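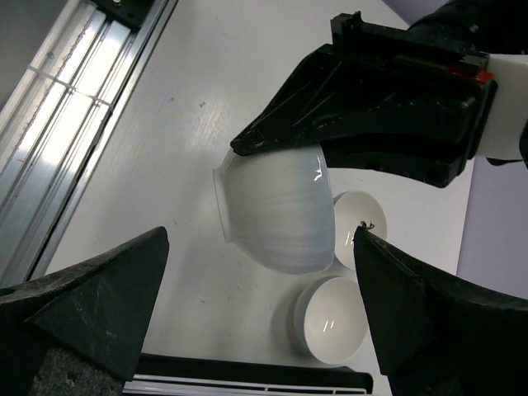

Service Hébergement – Résidence Clodorico – Logements équipés Dunbar
Notice d'installation et d'entretien, mise à jour du 2024-05-21

4. Vaisselle et égouttoir

4.1 Bols en céramique

Les bols blancs émaillés sont fournis en deux tailles, le grand modèle sur pied annulaire. Avant la première mise en service :

1. Retirer les étiquettes et les restes de colle à l'eau tiède.
2. Laver chaque pièce avec un détergent neutre et une éponge non abrasive.
3. Contrôler le bord et le pied au doigt. Écarter toute pièce ébréchée.
4. Ôter les fibres et poussières déposées près du bord avant de ranger.

ATTENTION : ne pas passer un bol froid sous l'eau bouillante. L'émail peut se fendiller.

4.2 Mise en place de l'égouttoir

1. Poser l'égouttoir en fil gainé blanc sur un plan horizontal, à 30 cm au moins de la plaque de cuisson.
2. Placer les bols retournés et inclinés, le fond vers le haut, pour que l'eau s'écoule par le bord.
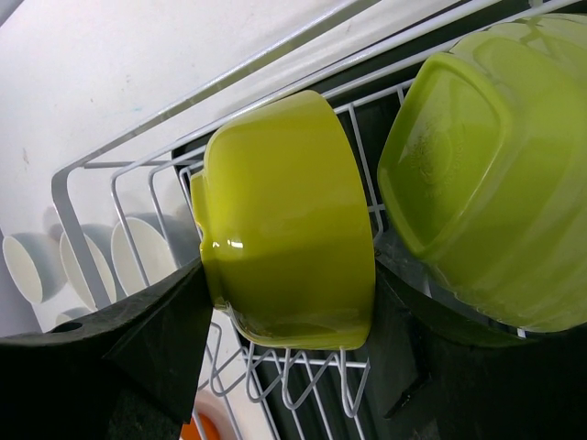
3. Dresser les boîtes en plastique translucide sur le côté, ouverture dégagée. Elles sèchent plus lentement que la céramique : prévoir environ 4 heures.
4. Ne pas emboîter deux pièces humides.
5. Laisser un jour entre la céramique et le plastique. Un bol lourd appuyé sur une boîte finit par en déformer la paroi.

Remarque : le gainage du fil se remplace au moyen du kit Kinis, référence 2789. Un gainage fendu laisse l'eau atteindre le métal ; la rouille tache ensuite l'émail clair.

4.3 Textiles et abords

1. Tenir les textiles foncés et les sacs souples à l'écart de la vaisselle mouillée. Les teintures noires peuvent dégorger.
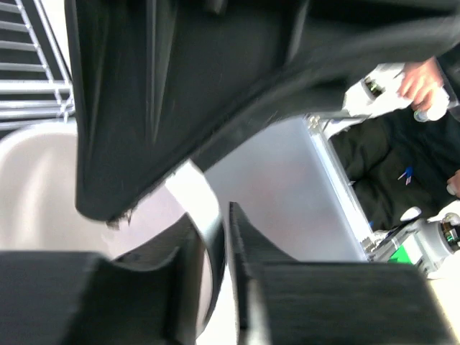

2. Couper les fils qui dépassent des bords effilochés ; ne pas tirer dessus.
3. Essuyer les surfaces lisses claires avec un chiffon doux. La poudre à récurer est proscrite.
4. Détartrer l'égouttoir chaque mois avec 100 ml de vinaigre blanc dilués dans un litre d'eau, puis rincer.

ATTENTION : ne jamais mélanger le vinaigre avec un produit chloré.

Les pièces manquantes se commandent auprès du magasin Clastgate. Le prochain inventaire de la vaisselle est fixé à septembre. Pour les placards hauts, voir section 5.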